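Home | Boards | Church Life | Log in

Thread: Anniversary services - how long is too long?
12 replies · 3 shares · 2 min read

pewnumber9
Our church at Marsden turns 40 in August 2020 and the planning group wants a full week. Services every night, guest choir from Piltton, visiting preacher, big lunch at the end. Last time we did something like this people were worn out by night four. Anyone been through it? What would you cut

gracenotes_tx
Done it twice. Cut the weeknights. Do Friday night worship, Saturday family day, Sunday service and lunch. We had 700 on the Sunday and maybe a tenth of that midweek. The band was playing to chairs.

oldhymnal
Disagree. Midweek was the best part of ours. Small crowd, real prayer, older folks got up and told how the building was paid for. You don't get that on a Sunday with everybody watching the clock for lunch.

gracenotes_tx
Fine if you have the older folks. Ours are mostly gone or can't drive at night.
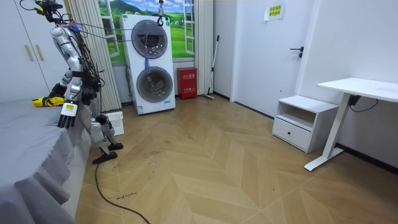 pewnumber9
Some of ours don't drive after dark either. Could run a van I guess. Budget is 3480 total and the choir wants travel money out of that, so a van every night is going to hurt.

dwendt
Dirk Wendt here, I did the music for the Brarkisitz anniversary in February. Pay the choir's gas and feed them, thats all they asked us for. Ask for there set list early too. Ours turned up with 8 songs and every one ran long - preacher didn't stand up till almost noon.

oldhymnal
Nothing wrong with 8 songs.

dwendt
Tell that to the nursery workers

skuvitz_mom
Our pastor at Skuvitz, Hideaki Ishida, did three nights and kept each one to an hour. Testimony, two hymns, short message, pie. People came back because they knew when they'd get home. Pie helped.

gracenotes_tx
An hour I could live with. Still say no to the full week.

oldhymnal
Israel kept feasts for seven days. We can't manage an hour a night?

gracenotes_tx
They weren't getting up for work at 5.

pewnumber9
OK this is useful. Thinking three nights, one hour, testimonies first, then the big Sunday. Choir on Sunday only. Will take it to the group and see who yells. Still need a hymn for the opening - somebody wants 727 in our book but no one under 60 knows the tune

Share (3) | Reply | Next thread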